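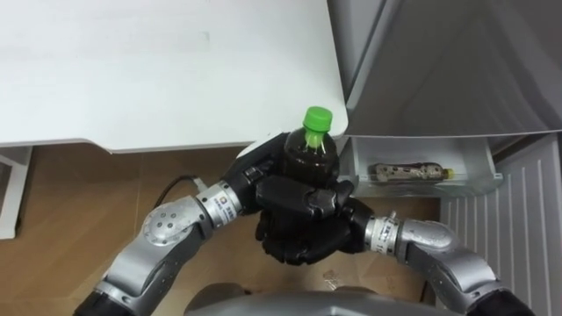 Learning to write at a white desk

When I moved to Vovirthorpe in November, I promised myself to write one page every morning in English. My first language is Korean, and for many years I used English only for work mails. Those are easy. You say "please find attached" and you are finished.

A page about your own life is harder. My first one took me from 6 in the morning until breakfast, and it was mostly about the rain. I sent it to my friend Catrin Yorath, who grew up with English, and she changed only the small words. "In" became "on", "the" came and went. I asked her for the rule and she said she did not have one.

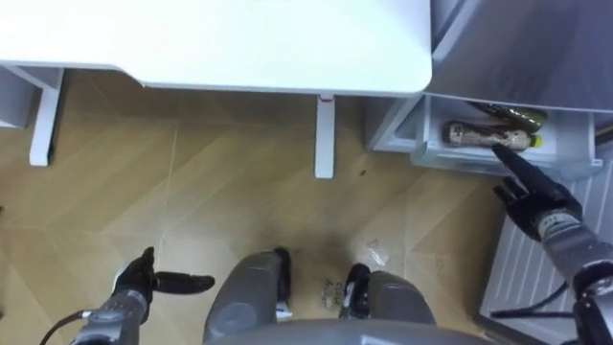
So I began to keep a list of sentences I liked. I copy them by hand from novels, from the free newspaper, even from the back of a tea box. After a while the hand knows something that the head does not know yet. I have 100 of them in a notebook now, and I read them aloud when I cook. My neighbor Rhea Fajardo can hear me through the wall -- she told me my "th" is getting better.

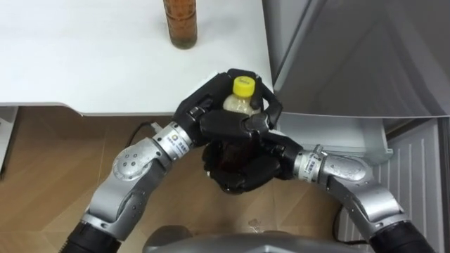 Bottle with the yellow cap, at the edge of the table.

The articles are still my enemy. I can explain in Korean why it should be "a door" the first time and "the door" the second time, and then I write "door" both times. What helps me a little is to leave the page for one night. In the morning I see the holes.

I also stopped using the dictionary while I write. If I don't know a word, I put the Korean one and continue. Before, I looked up every third word, and by the time I came back I had lost the sentence. On page 19 there are so many Korean words that my mother could almost read it. 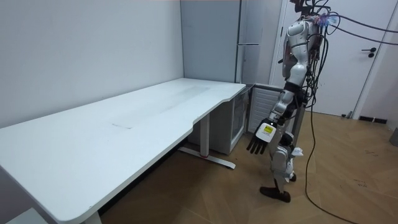
Catrin says I should try a short story next, with people talking in it. I am a little afraid of this -- in my stories everybody would speak like a work mail. But I have started one, about two sisters who share a bicycle, and the older sister has already said something rude.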